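Irora on the Road

Driria Stage Company takes Irora, a two-act play by Mwende Khaemba, on tour in January. The production has a cast of three and runs 45 minutes each side of the intermission. Khaemba also directs.

The set is a single bedroom built on a 30-foot platform. It breaks down into panels that fit one truck, and lighting cues are stored per venue.

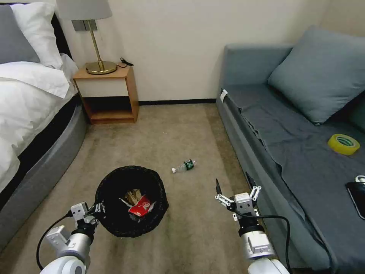
Venues

The tour opens at the Tolentino, which seats 1,953, then moves to the Alonthorpe Playhouse, a much smaller thrust stage. Blocking for the second act has been redrawn for Alonthorpe, where the audience sits on three sides.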